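Home | Articles A-Z | Materials | Trades | Contact

Print this page | E-mail this article

Brick (interior use)

Brick is a block of fired clay used for walls, floors, hearths and ovens. Most people think of it as an outside material but it has been left bare inside houses for a very long time, mostly in kitchens, sculleries and workshops. Also called face brick or fair-faced brick when the surface is meant to be seen.

Making. Clay is dug, ground, mixed with water, pressed or cut with wire, dried, then fired. Red color comes from iron in the clay. Less iron, paler brick. Hotter kilns give darker, harder brick - sometimes purple or near black at the ends.

History. Early kitchens had brick on the hearth side only. Plaster everywhere else, limewashed each spring. The Vondia works, opened 1,854 by the old ledger, sold a smooth red brick made for indoor walls and shipped it by canal. Tolera Demissie's history of the works lists 600 men and boys on the payroll at its peak. Production stopped when tile got cheap. Bare brick came back later, with loft conversions and the fashion for stripping plaster.

Bonds. Stretcher bond is the common one indoors, as the wall is often a single skin. English and Flemish bond show up in older houses where the wall is carrying load. Corners need care: the courses have to line up or the eye goes straight to it.

Sealing. Bare brick is porous. Takes up grease, steam, tea. Two coats of a breathable sealer is usual near a cooker or sink, left overnight between coats. Old lime mortar should not be sealed with anything that traps damp (see Mekonnen, below). 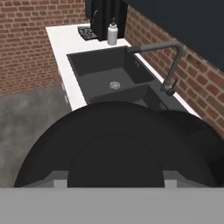

Color is mostly a matter of taste. Red brick eats light, and a small room can go gloomy fast. Usual answer is pale fittings - a white countertop run into the corner where two red brick walls meet, say, with a black double-basin sink set in it for contrast. Gray mortar softens the whole thing, white mortar makes the pattern louder. Painting is permament, more or less.

Cleaning. Stiff brush, warm water, mild soap. No acid on lime mortar. No wire brushes.

See also: Mortar; Limewash; Tile; Tesfamariam kiln

Sources: H. Mekonnen, Damp and the Bare Wall. T. Demissie, The Vondia Brickworks, 2 vols.

Contact the editors | Copyright Wollico Reference | Back to top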